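The woman who keeps the folding cell going

Sep 11, 2018

By Gadisa Endale

Boglárka Tóth has her sleeves rolled up and a cup of tea going cold on top of a control cabinet when I find her, and she waves me over with a small brush of the sort you might use for cleaning a typewriter. "Come in, come in, mind the cable," she says. "I'm doing the fingers, and then we can have a proper talk."

The fingers belong to a robot arm at Varnura, the textile-care workshop where she has looked after the folding cell since it was put in. There is one arm, a gripper, a small camera at the wrist and a work surface, and it is her job to see that they all agree with one another by the time the morning shift comes down the stairs. She was a sewing machine mechanic before this, and she talks about the cell in much the same way, I suspect, as she used to talk about overlockers: fondly, and with a good deal of complaint.

I ask her what she does first thing. "I look at the pads," she says. "Before I switch anything on, before my coat is off if I'm late. The pads are what touches the cloth, you see, and cloth leaves something behind every time. Fluff, a bit of softener, I don't know what else. It gets down into the ridges and then they're shiny, and a shiny pad is no good to anyone." She brushes them along the ridges and then wipes them with a cloth that has barely been dampened. She is quite strict about the barely. An earlier colleague was generous with the water, and she spent most of an afternoon drying out a connector with a hairdryer brought from home.

Once the pads are clean she checks that the two fingers close evenly. For this she uses a strip of ordinary paper, which she pulls gently while the gripper holds it, first at one tip and then along the whole length. If it slides out more easily on one side, the mounting screws want attention. "Omprakash bought me a very nice gauge for it," she says, meaning Omprakash Pandey, who runs the workshop floor. "It's in the drawer. I'm sure it's a lovely gauge."

After that comes the part she enjoys, which is running the cell slowly with a piece of real cloth and watching what the wrist camera sees. She sits on a stool with the screen turned towards her and lets the arm go at 30 per cent speed, then 50, and only then at its working pace. She likes pale, soft knits for this, and she has a pile of them that nobody else is allowed to borrow for mopping up.

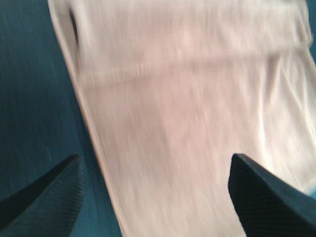

The wrist camera's view, with pale cloth between the open fingers and a fold across its upper part.

"Look at the streaks," Boglárka says, leaning in until her glasses nearly touch the screen. "Everything smeared up and down. You can't judge a weave from that, and I wouldn't let the software try either. But you can still follow the edge of the cloth all the way down the left side, because it's so light against the blue. And there's your crease, running across. Blurred or not, I can find those two."

She chose that colour of surface herself, after a disagreement with the supplier, Drendari, who had delivered the cell with a light grey one. White towels on light grey were hopeless, she says, and she lived with it until April before putting her foot down. She has since become something of an authority on blue, and is happy to tell you which shades go green under the workshop lamps.

We talk for a while about the fingers and where they come down. In that same view the left tip is over the bare surface beside the cloth, while the right one is over the cloth itself, and I wonder aloud whether that would worry her. "On its own, no. It's one moment. If I see it the same way again and again when I've laid the piece straight, then I go and look at the camera bracket." The bracket is held by 2 screws, and she puts a dab of nail varnish across each head so that she can tell at a glance if one has turned. Chalerm Thongdee on the late shift picks the colour, and at present it is a rather startling orange.

When the bracket has shifted, she sets it back against her marks, tightens it, and runs the calibration routine from the beginning, even when the screen offers her a shorter one. She did use the shorter one for a time. It left the arm a few millimetres out at the far corners, and the pillowcases came off looking, in her words, "as if they'd been folded on a bus".

Most of this is written down now, in a green notebook that hangs from the cabinet on a string. Tharushi Munasinghe, who joined as a trainee and will take over the early shift when Boglárka cuts her hours, has been adding her own notes in pencil. I am shown one, beside the page on cable wear, that reads simply "listen for it", and Boglárka taps it approvingly. The wrist cable rubs when its clip has worked loose, she explains, and you hear a faint ticking well before there is anything to see.

I ask if she will miss the early starts. She thinks about this for longer than I expect, brushing away at a pad that looks perfectly clean to me. "The quiet, yes," she says at last. "The stairs, no. Now pass me that cloth, would you, and I'll show you how damp is damp."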